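Research > Working Papers > Robotics Operations > Planning and Procurement
14 min read
Shares 40 | Comments 3

4. Planning the Equipment Budget

4.1 Where we started

When we first sat down to put a budget together for the hand-tracking work, we did what I suspect most small groups do, and opened a spreadsheet with one very large line at the top and a handful of small ones underneath. The large line was the robot arm. Everything else – straps, printed markers, cables, clamps, spare chargers, the desks we would be working at – sat in a single row called "accessories," and we gave that row whatever was left over. It took us most of a season at the Wendholm site to see how badly that row had been sized, and we would like to spend this section going through it slowly, in the hope that another group can borrow the parts that worked.

The plan we describe covers 6 recording stations and 111 separate purchase lines. Prices are left out on purpose. They change from one quarter to the next, and our supplier terms are particular to us, so a table of them would go stale very quickly. What does seem to hold up is the order in which things were needed and the places where we bought the wrong amount.

4.2 Splitting the lines by how long things last

Our first real improvement was a suggestion from Gaurav Malhotra, who kept the purchase records during the second phase and was very patient with the rest of us. He asked that every line be put into one of three groups: things we expected to keep for the life of the project, things we expected to replace at least once, and things we would simply use up. Arms, monitors and desks went into the first group without much talk. Clamps and camera mounts went there too, though we argued over the mounts for longer than they deserved. Straps, hand rigs and cables went into the second, and marker prints, tape and cleaning wipes into the third.

The second group is where our early budget was weakest. We had ordered straps from Bilten in exactly the quantity needed to fit out every station once, with no spares at all, and a worn fastener could then hold up a station for days while we waited on a small package. The revised plan carries 40 spare straps, which looked like a great many on paper and has felt quite comfortable in daily use. Cables were much the same story, and we now order them in two lengths, having learned that a cable sized for a person sitting close to the desk is a nuisance once that person pushes back and stands up.

4.3 Desks, chairs and shared rooms

Furniture deserves a paragraph of its own, partly because we forgot it entirely in the first draft (a little embarrassing, looking back!). Hand-tracking sessions in an ordinary office lean on whatever the office has, and the everyday pieces end up being the objects people handle. Figure 4 gives a fair idea of the work at hand: both hands, each with its straps and its marker cube, are on the backrest of an office chair, and the desk behind it carries the usual mix of keyboards, laptops, monitors and loose cable. A planner should allow for that mix. We now set aside money for cable trays and for a modest amount of extra desk length at each station, and we ask for chairs to be listed as project equipment wherever they will be handled during recording.

We also compared two ways of paying for the rooms. Under the Dauda arrangement the furniture came with the lease, and we could not easily swap a piece that gave us trouble. Under the Clornance arrangement we bought our own and paid for storage between phases. The second cost us more in the opening month and caused a good deal less correspondence afterward, and on balance we would choose it again for any project running longer than 3 quarters.
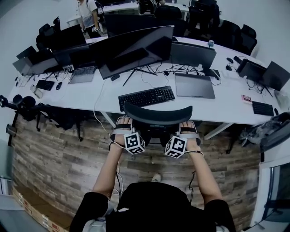

Figure 4. Hand rigs with straps and printed marker cubes in use at a shared desk, hands resting on a chair back.

4.4 Timing of orders

The last piece of the plan is the calendar. We place the long-lead orders first, in January, and hold the consumables until the stations have been laid out and measured. Marker prints in particular should wait, as a change in cube size makes the whole batch useless. The final version of the order list was agreed on 2021-02-05, and the only later additions were two cable lengths and a box of replacement clamps.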